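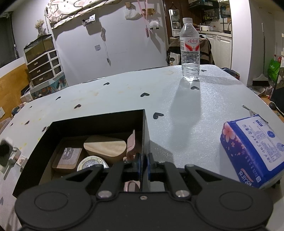
Gripper width from my hand-held rig drifts during a demo

Efraín Palomino

I'm logging jaw opening from video with a wrist-view camera, and the width estimate jumps by 4 mm between consecutive frames even when I hold the trigger still. The fingers are detected by color segmentation on the blue inner pads, then I convert pixel distance to millimeters. On a plain table it behaves. With the setup I'm using now it gets worse as soon as the fingers are over the open black box, and there is also a blue tissue package on the right, close to the gripper, which I suspect is leaking into the mask. Running at 90 percent confidence threshold, Prestach 2. Is this a filtering problem or a detection problem?

Posted 8 December 2023

Drument

Detection. Filtering will only hide it. The fingers can only move along one line in the camera view, so crop the mask to that strip before you look for blue. Anything outside it gets thrown away and the package stops mattering. Then fit a line to the inner edge of each pad and measure between the lines. Blob centers move whenever part of a pad is shaded or covered, and inside a dark box that happens a lot. Also lock exposure and white balance. Auto exposure opens up over black and your hue limits go off.

Once that is done, a median over a few frames is fine for what's left. Check that it doesn't delay the close event too much if you train on it.

Montoya_k

had the same thing, I put a marker tag on each finger and gave up on color. works ok

Fernora

Tags are good until an object covers one. Keep the last valid width and flag those frames so the planner can skip them.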